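Courses > Interior Workplace Planning > Unit 8 > Handout 2
Search handouts Enter keyword Go

Unit 8, Handout 2: Shared Tables and the Objects Left on Them

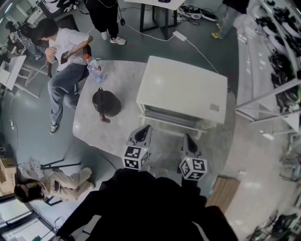
Photo: Markomel course archive, Unit 8

1. Scope

This handout covers the shared table: a work surface with no assigned user, placed in a room where people also sit, wait, and take breaks. Assigned desks were covered in Unit 7. Storage walls and lockers follow in Unit 9. Read it together with the Katsaros room survey sheets, which use the same terms.

2. Terms

Resident object. An object that stays on the table between users, such as a boxed appliance.

Transient object. An object that arrives and leaves with a person. Bags, bottles, and phones are the usual cases.

Clear area. The continuous part of the surface on which a person can work without moving anything. It is measured as one shape. Scattered gaps are not added together.

Edge load. The share of the rim that is blocked, either by objects near it or by chairs drawn up to it.

3. Surface and outline

The table in the photo has a curved outline and a gray top with a pale, marble-like surface. A curved rim affects planning in two ways. Seats can be placed at varying angles, so two people at the same table need not face each other. A rectangular object, on the other hand, never sits flush with the rim, and the wedge left behind it is rarely usable. When a boxed appliance is placed on a curved top, record the wedge as lost area.

A patterned light surface hides dust and small scratches better than a plain one. It also makes small pale items harder to find. For this reason the Wedivar specification asks for a plain finish on tables used for sorting or assembly — the patterned finishes are kept for general use.

4. Placing the resident object

The white box-shaped appliance stands toward the right, with open surface left on the table. Its lower side has a gray vented panel. Three rules apply to any vented object on a shared table:

a) Keep soft items away from the vent. A bag is the most common offender, as its position changes with every user.
b) Turn the vent toward open surface where possible, and never against a wall or another object.
c) Do not use a flat top as a shelf. Once one item is placed there, others follow.

The appliance counts as resident for survey purposes whether or not it is in use.

5. Transient objects

A black rounded bag lies to the left of the appliance, with a short strap trailing toward the edge of the table. Straps that pass the rim can be caught by a sleeve or a chair back, and the survey sheet has a separate box for them. A clear bottle with a red cap is near the upper left rim, tilted. Bottles should be recorded by position and by whether they stand upright. Contents are not recorded.

In the Flarimside exercise, 23 tables were surveyed. Bags accounted for about half of the lost clear area. Bottles took up little space but were often found close to the rim.

6. Seating and floor

People seated beside a table are not always using it. The person in the white T-shirt is looking down at a phone held in both hands, and another person reclines on a chair with black metal legs, also holding a phone. Record such seats as "adjacent, not working." They still add to edge load if the chair blocks access to the rim.

Cables on the floor are entered on the same sheet. The thin black cable below the left side of the table would be marked on the plan as a single line, with its color noted. Cartons against a wall are entered as floor storage.

7. Exercise

Select one shared table in your own building. Draw the outline on sheet 1738, mark resident objects in solid line and transient objects in dashed line, then shade the clear area. Repeat at 2 p.m. with a fresh sheet. Submit both drawings with the seat codes filled in.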